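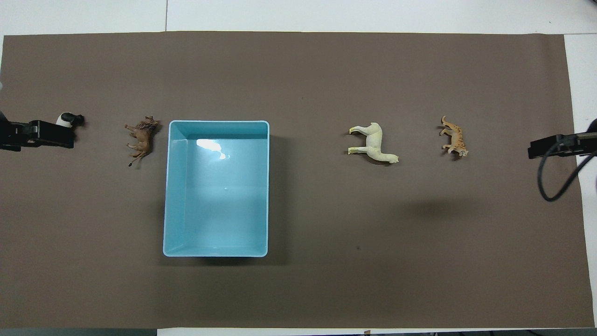 Ticket 3386, animals-to-bin task, station 2. Opened Thursday by Rangi Quinlan. Episodes from this station fail the upload check with "left stream late." The left gripper already has the black-and-white toy closed in its fingers, with the lion, horse and tiger still on the brown paper and the bin empty, but the log for that same moment lists the left gripper as open. The right one is logged open, and it is.

Tried so far:
- Restarted the recorder. Same error.
- Swapped the left USB lead. Same error.
- Ran a short session with the Driltuvis build from Vernach. Passed.

Reply, Conceição Figueiredo, 9:40: The station 2 config still has the old buffer setting, 1000 ms on the left arm only. Set it to match the right and record 3 test episodes before you go on with the set. Don't delete the bad ones, move them to the hold folder.

Rangi, 11:15: Changed. All 3 passed. Left close now lines up with the video. Glare on the bin wall is still there, I left the lights alone. Can the held episodes be shifted and kept?

Conceição, 11:30: Maybe. Leave the ticket open until I've tried one.

Drosville Data Support | Contact the help desk | Back to top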